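Setting Up the Two-Arm Soldering Cell: Tool Offset and Cable Hold

If you've followed the earlier pages, both arms are bolted down, the controller sees them, and you're itching to melt something. Hold on a little longer! An hour spent on the offsets now will save you a pile of cooked connectors.

We run this on the Plirkuter bench at our shop, with one arm holding the work and the other carrying the iron. Kyung-hwa Myung wrote the original steps in October and I've added to them ever since, so blame me for the rambling bits.

Before you start
Iron off, fully cool, and unplugged at the station. Put the controller in slow jog. Have a 2.5 mm hex key, a scrap cable and a clean cloth within reach.

1. Zero the gripper
Open the fingers all the way, wipe the pads, then close them on nothing. Save that position as zero. If the number drifts over three or four closes, snug up the linkage pivots and try again.

2. Teach the hold
Feed the scrap cable between the fingers and close slowly. Stop as soon as a gentle tug doesn't move it. Our saved grip value is 1327 for thin cable; at 1331 the jacket starts to dent, so you can see how little room there is (I love how repeatable this thing is, though).

3. Bring in the iron

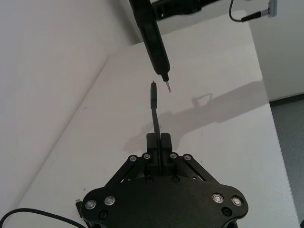

Tool offset is the number everything else hangs on, so take your time and jog in the smallest steps you have. Let the cable's free end stand up out of the fingers and bring the iron in from above at a slant. You want the bit beside the connector housing with a small gap of table showing between them, like ours, and the little copper-colored tip clear at the top where you can get at it. A bit of a curve in the cable is fine. Save this as your approach point.

4. Check it
Back the iron off, return to the approach point ten times, and look at the gap each time. If it wanders, check the clamp on the iron before you touch any numbers. Then write the offset on the card taped inside the controller door and go heat up that iron!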